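Toy library sort-out, Saturday
Photos and notes by Flynn Tautahi

Quick page before I forget everything. We did the big block sort at the Kuvstead toy library on Saturday, doors open at 7 and a lot of coffee. Not every bag got a photo - hands full mostly. Captions are short, ask me at the desk if you want to know more.

The aim was simple enough. Every set checked, washed if it needed washing, back in a tub with a lid and a label. Some of these hadn't been opened since before the move to the new rooms. One had a sandwich bag of birdseed in it.

How we did it

Blocks first, then puzzles, then dress-ups if there was time (there wasn't). Big pieces went in the sink tubs, small stuff in the mesh bags. Anything cracked or chewed went straight in the bin, no arguing. Odd pieces to the strays jar.

Colour sorting was only for the plain blocks. Families have been asking for it for years, esp. the ones with kids who like to line things up. Takes ages to do and one afternoon to undo, but they're lovely when they go out that way.

Catalogue numbers

Old stickers came off with eucalyptus oil. Set 3249 turned up in two different bags under two different names, so that's finally one set again. If your slip says Drallitz Mixed, that's the same thing, I'll fix the card when I get to it.

The Mumow train set is still missing its bridge. Check under your couches please!! It's the grey one, about as long as a ruler.

The blocks table

Blues in the clear tub at the back, with one yellow in at the end of the pile. Mixed ones still in the shallow tub at the front - orange, red, green, more blue. One blue out on the wood by itself.

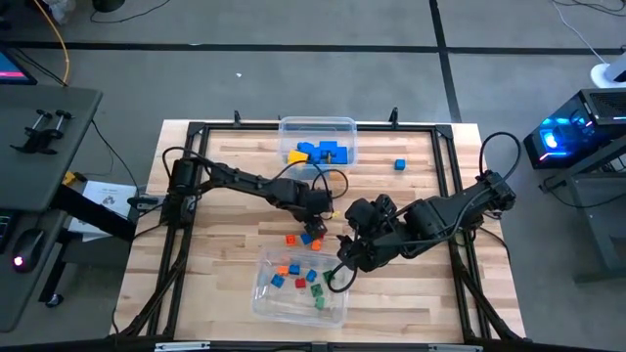 Still to do

Puzzles. All of them. The Kovačević family have offered to take 20 home and count pieces over the holidays, which is very kind and possibly mad.

Dress-ups need a wash and somebody who can sew on a press stud. The pirate coat has one sleeve hanging by a thread, it's off the rack for now.

Lids. We are 6 lids short for the large tubs. If you've got spares in the garage, any colour, drop them by the front counter.

Borrowing while this is going on

Plain blocks are back on the shelf from Saturday week. Trains and ride-ons as normal. Puzzles closed untill the end of February, sorry, sooner if the counting goes well. Late fees are off for anything overdue - just bring it back, even if there's bits missing.

Next sort starts same time, 7 in the morning, side door. Wear something you don't mind getting wet, bring a tea towel.

- Flynn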